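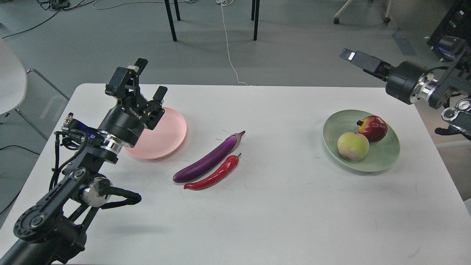
What I learned from my first allotment year

10th September

I took the allotment in Dimcombe when I had lived in this country for more than 8 months and I still did not know what the word meant. I thought it was a kind of loan. The letter said plot 40, and that I must keep it "in good cultivation", and I looked for this phrase in two dictionaries.

The soil

In my childhood the earth was red and you could put a stick in it and the stick would grow. In Dimcombe the earth is grey and heavy, and after rain it holds your boot and does not give it back. I dug for three weekends and I had one bed. The neighbours on the next plots do not dig at all, they put cardboard and compost on top and go to drink tea. I will do the same in October, when the beans are finished.

What grew and what did not

The chillies did well, but only the ones on my kitchen windowsill. I sowed a variety called Kunel, quite hot, with thin skin, and from 4 plants I have enough to dry for the whole winter. The aubergines were a sadness. I sowed them in March, which I think now was too late, and they made beautiful flowers and after that one fruit, as big as a thumb. I cooked it anyway. It was bitter.

Courgettes I don't want to discuss. There are still two in the fridge and one on the stairs.

There is also an old apple tree at the end of the plot, which came with it. The person before me did not prune it for many years, so the apples are small and high up, but they have a good sharp taste and they keep well in newspaper.
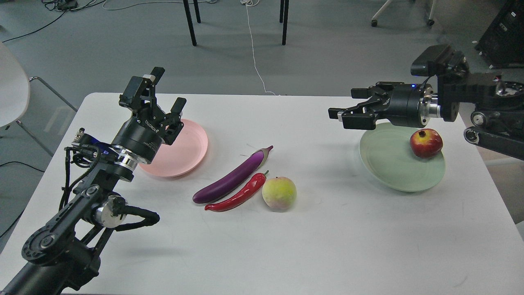

Seeds for next year

I have already written my list. From the Namboodiri catalogue I want the long purple aubergine again — I am stubborn — and this time I will start it in January, indoors. From the seed swap in Cludurley I hope to get broad beans and some garlic for planting. Last time I arrived at eleven and the garlic was gone, so I will take the early bus, the 269.

I also need a better fork. Mine lost one tooth in the grey soil and I have not found it yet.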